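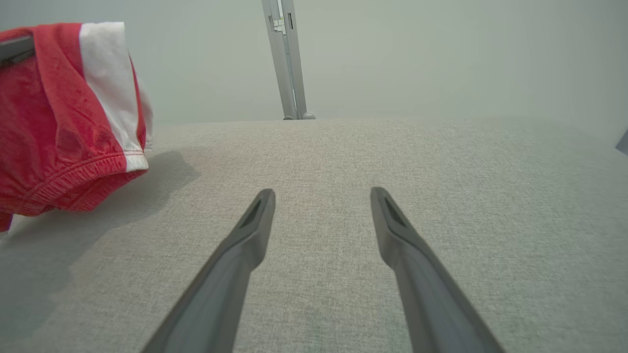 Gray woven upholstery, light gray

Summer workshop on regional studies, Steinbach: abstracts and fees

portolan_k
The call for the joint workshop is out. Abstracts are capped at 345 words, due in May. The first part is at Steinbach, the second at the Ukach institute. Does the fee cover both?

mcd_archive
Both. Transfer between the sites is separate. Last time it was 40 euros each way, paid on the bus.

portolan_k
Is the cap inclusive of references? The Tastulmont call excluded them.

lowland72
Inclusive. The form counts everything in the box, title too. I lost my last sentence that way.

mcd_archive
Not correct for the title. It has its own field. References do count.

lowland72
It has its own field now. It did not when I submitted.

tern_and_quay
Separate issue: panels of 2 papers with a 40 minute slot. That is too short if the discussant gets the usual share. I would prefer fewer panels.

mcd_archive
Disagree. Nurkska ran longer slots and the discussion went to procedural questions. Short papers circulated in advance work better.

tern_and_quay
Only if people read them. At Nurkska the papers went out the night before.

portolan_k
I will submit without references and send the list with the full paper.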